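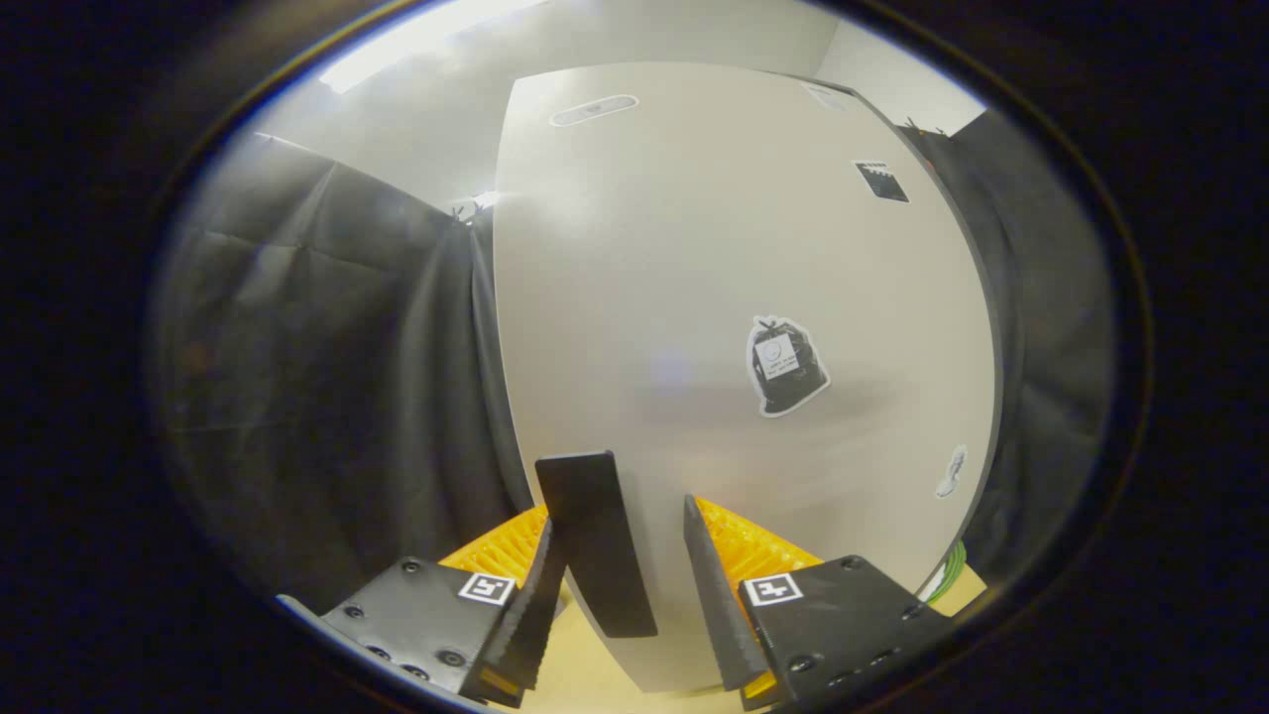
6 min read

Speaker notes: Stickers, labels and who reads them
Markham, April 2024

Talk length 20 minutes, questions after. These are the notes I spoke from, with the gaps filled in where they made no sense to anyone else.

Opening slide

Leave the slide up while people find their seats. Start talking when the door is shut.

Ask the room which sticker they looked at first. Most people say the bag, the black one with the knot at the top. It is the only one cut to the shape of a thing, and the white outline lifts it off the light grey. The oval label near the top is in a better position and is set level, but the text on it is faint and you have to want to read it.

Say what I mean by a sticker and what I mean by a label. For this talk a label is put on so that somebody can find something out: a model, a stock number, an instruction. A sticker is put on because somebody liked it, or had it in a pocket. The two end up side by side on the same surface and from across a room they look alike. That is the subject of the talk.

Background to the survey

We started at Prastby, which is a building of shared workrooms, with one kitchen on each floor. The people there had asked for new signs. They said that notices were being ignored. Before ordering any we wanted to know what was already stuck up.

We went round and wrote down everything with adhesive on the back. That included cupboard doors, bins, machines, window frames, the insides of drawers and the undersides of chairs. Paper held up with tape counted. Drawing pins did not, and we left out anything on a person's own laptop.

The total was 2,641. We had guessed 3,000 before we began, so the guess was not bad. (Pause here. People usually expect it to be a few hundred.)

How we sorted them

Keep this short, the full sorting sheet is in the handout.

First group, things that came with the object. Maker's plates, safety notices, the energy rating on the fridge. These are seldom moved and seldom read. A good many have faded or been cleaned so often that the print has gone thin.

Second group, things the building added. Asset numbers, barcodes, test dates, room codes. These are usually small and near an edge. They are read by one person once a year and they do that job well enough.

Third group, instructions from one user to another. "Please wipe down." "Do not switch off." Nearly all on white paper. This is the group the complaint was about.

Fourth group, everything else. Logos, drawings, fruit stickers, one very old parking permit. Go back to the opening slide for the small white one low on the right-hand edge, with the grey scribble. I would put that in the fourth group and I would not defend the decision for long. A scribble may well mean something to whoever put it there.

If someone asks about the black one with the white pattern on the right, it looks like a small barcode or marker, so it goes in group two on looks alone. The sorting was done on looks. We did not scan anything.

What we found

Height matters more than size. Labels between the waist and the eyes were the ones people could describe afterwards. Below the knee almost none were remembered, even large ones in strong colours.

Shape matters too. Squares and rectangles blend into each other. Once there are four or five white rectangles on a door, a sixth is not seen. A round one does slightly better and an odd outline does best of all, and this is where the bag comes back in. It has small lines of print on its white part and I doubt many people in the back row can read them, but they will remember that there was a bag.

Contrast is the cheap one to fix. White on light grey is weak. Black on light grey is strong. People choose white labels because the printer takes white labels.

Curved surfaces are awkward. A large rectangle on a bowed front lifts at the corners sooner or later, and then it gets picked at. Two small ones hold better than a big one.

Age. At Prastby we found instructions for a coffee machine that had left the building. They were on the wall above the space. Several people told us they had stopped seeing them, and one told us she still pressed the air where the button used to be, as a habit. (This gets a laugh. Don't wait too long on it.)

The Karberg rooms

We repeated the work on a smaller scale at Karberg. Only four rooms, and we took things down this time as well as writing them up.

The rule was simple. Anything in the third group came off unless somebody in the room could say what it was for. Sixty went in the first morning. Nobody asked for theirs back, though one notice about the tap was rewritten and put up again, in larger letters and lower down.

The fourth group was left alone. We had not planned that. We had meant to clear the lot, and the people who used the rooms did not want it. They were happy to lose the instructions but they wanted to keep the stickers, including ones they could not explain. Somebody pointed out that you find the right cupboard by the sticker on it, whatever the sticker says. We tried it with two identical grey doors and it was true. People went to the one with the orange on it.

So a sticker can work as a label without having any information on it. This is the part of the talk I would keep if I had to cut it to five minutes.

Removing them

There will be a question about this, so cover it.

Warm it with a hairdryer, pull slowly and keep it flat to the surface. Vinyl normally comes away whole. Paper tears, so soak what is left with a wet cloth and come back to it. Cooking oil takes off the glue and washing-up liquid takes off the oil. Try it on a hidden bit of painted metal first. Don't use a blade on plastic.

On fabric, such as curtains and screens, leave it to someone who knows the cloth.

Expect a clean patch where the sticker was. On pale grey it can show for months.

What to do on Monday morning: cut this heading, it sounds like a sales talk. Call it "If you have a room of your own".

If you have a room of your own

Walk round with a pencil before buying anything. Write down what is there, including the maker's labels.

Take off what is out of date.

Put instructions next to the handle, the switch or the lid, wherever the hand goes. Use dark labels on pale things. Write the date on the back of paper notices or in the corner.

Keep the asset numbers where they are or you will hear about it.

Leave some of the silly ones.

Questions that came up last time

Does colour coding work? For bins, fairly well, provided the colours are the same on every floor. At Prastby they were not.

Are pictures better than words? For a bin bag or a tap, yes. For "do not switch off" we have not seen a picture that everybody understood.

Who prints the labels? Suksawat did ours, on matt vinyl. Gloss is hard to read under ceiling lights. Any local printer can do matt if you ask before they load the roll.

Can we see the full list? Yes, it is a spreadsheet and it is dull. Leave an address on the sheet by the door and I will send it.

Handouts are on the table at the back. Take the spare ones home again, there were too many left at Karberg.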